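Two-arm cell drifting towards the rail, cups ending up short of the mark
Bench Automation forum > Small cells and tabletop arms > Setup and maintenance

14 replies

millrace_tom
I look after a small two-arm cell at our Holtusbridge site. Both arms are bolted to one aluminium rail along the front of the bench, with wrist cameras on each and a fixed camera looking at the whole work area. It handles household items on a tray, mostly mugs and bottles.

Since July the left arm has been placing things short. It is 2 mm at close range and gets worse as the arm reaches out. The right arm is fine. I have re-homed it several times, and each time it is good for a morning and then goes off again. No error codes, nothing in the log apart from the usual start-up lines.

What would you check first? I can have the cell down for half a day but no more than that.

PeverilK
Mounting plate bolts. Get a key on all of them before you touch anything in software.

millrace_tom
Did that last month. All tight.

PeverilK
Tight to the plate or tight to the rail? Two sets of fixings. The plate goes down on T-nuts in the extrusion and those can feel tight when the nut has turned in the slot and is only catching on one corner. Slacken each one a full turn, wiggle it, tighten it again and watch whether the nut turns square.

odera_m
Agree with the T-nuts, but I would look at the elbow as well. An error that grows with reach is an angle error somewhere, and a shoulder or elbow joint with a slipped zero will give you that. Ours at Estcombe did it after a cable snagged. The joint got pulled while the power was off and the stored zero was wrong from then on.

Mwanaisha

greylag
If the stored zero was wrong it would be wrong all the time. He says it is good for a morning after homing. That is something moving, so I'm with Peveril.

odera_m
Depends how he homes it. If he is homing to a mechanical stop by hand, then he is putting in a fresh zero every time and it can slip again from there. Tom, how do you home it?

millrace_tom
By hand to the stops, then a script that saves the offsets. The arm goes to a rest pose and I check it against a printed card taped on the bench.

odera_m
Then I would stop trusting the card. Paper on a bench shifts and the tape creeps. Scribe a mark on the rail itself or fit a dowel the gripper can close on.

benchrat
Can we see the layout? Half of these threads go on for pages and then somebody puts up a photo and the cable is wrapped round the post.

PeverilK
Seconded. I want to see where the cable loops sit when the arms are forward. If the left one is pulling against the wrist at full reach, you will get a push back towards the rail.

millrace_tom
Fair enough. Both arms over the tray, left one with its gripper above the spray bottle. The loops are the corrugated ones above the wrists. 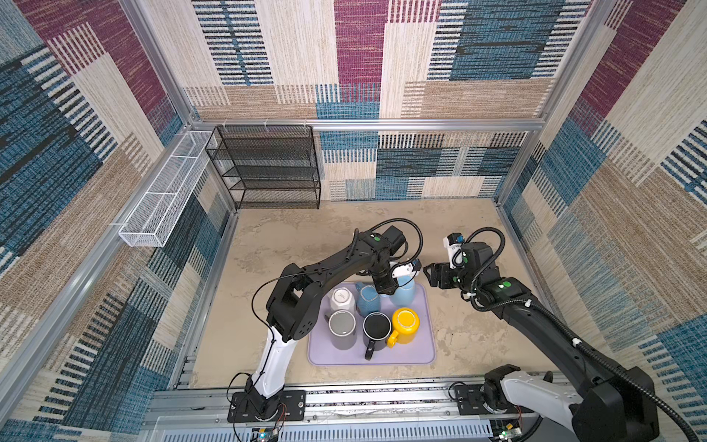
How often should the T-nuts on a front rail be checked?
Every 90 running hours for the first few months after fitting, then at each planned service, and again any time an arm has hit something.

That pair is from the service sheet we use at Belomcombe, in case it's of use to anyone. The rest of the sheet is mostly lubrication and doesn't apply to these small arms.

PeverilK
Whose sheet is that? 90 hours is too often for a light arm. You wear the slot doing it. I go by 500.

greylag
It's ours, I posted it under Tom's photo and the forum has run the two posts together. And I'll stand by 90. We mark each bolt head with paint pen, so most of the time a check is just looking to see whether the line still meets. You only put a key on the ones that have moved. No wear on the slot from that.

PeverilK
If it's a paint line then fine. I thought you meant undoing them.

benchrat
Thanks for the photo, Tom. The loops have room to me, at least in that pose. What I would like to know is how the left one behaves at full stretch. On the right the thick cable is clipped along the forearm, so do the left the same way if it isn't already, and leave slack at the elbow. Move the arm through its whole range by hand with the power off and feel for anywhere it gets heavier.

Also worth putting a straight edge along the rail. A long one that is only fixed at the ends will twist a little when an arm is reaching well forward. You can see it with a dial gauge on the plate if you have one.

millrace_tom
I have a gauge. Plan is: T-nuts first, paint lines on everything, then gauge on the left plate while I move the arm by hand, then the cable. I'll leave the offsets alone until that is done.

odera_m
Write down the present offsets before you start. If you do end up homing again, compare the new figures joint by joint. If it is the plate, the joint offsets should come back much the same. If one joint has changed by a lot and the others haven't, you have your answer.

jolien_dg
Coming in from the Fleury side, we have three of these benches. One thing I haven't seen mentioned is warm-up. Our left arm reads differently cold, and we used to home it first thing at 7 am and then wonder why it was off by eleven. Now we run it through a slow cycle for 30 minutes and home after that. It didn't cure everything but it took out the morning drift.

Jolien De Graaf

greylag
Not convinced on a small arm. There isn't the mass in it to grow 2 mm.

jolien_dg
I don't say the metal grows that much. The grease in the joints is stiffer cold, and when you push it to the stop by hand it stops a hair early. A small angle at the shoulder is a lot at the gripper.

odera_m
That fits with it getting worse at reach. I'd add the warm-up, it costs nothing.

greylag
It costs half an hour a day. But all right, as a test for a week.

millrace_tom
Update. Had the cell down this afternoon.

Two of the four T-nuts under the left plate were sitting crooked in the slot. They felt tight, exactly as Peveril said. I took the plate off, cleaned the slot, put in new nuts of the drop-in kind with the spring, and tightened in a cross pattern. With the gauge on the front edge of the plate I could see it rock before. Now the needle hardly moves.

The rail is straight as far as I can tell. Cable moved freely all the way through, so I only shifted one clip.

Offsets before and after: shoulder changed a bit, elbow the same, wrist the same. So I don't think it was a slipped joint, but I have kept the figures.

I've ordered a dowel block for the rest pose and binned the card. Will run it with the warm-up for a week and without it for a week, and post both lots.

PeverilK
Good. Do the right plate while you have the nuts out. Same age, same fitter.

millrace_tom
Same fitter was me. Doing it tomorrow.

benchrat
What torque did you use on the new nuts? The spring ones I had came with a lower figure than the old hammer-head type, and I pulled one straight through the slot going by the old number.

millrace_tom
The figure on the packet, with a small torque wrench. It is lower, yes. I've written it on the underside of the rail in marker.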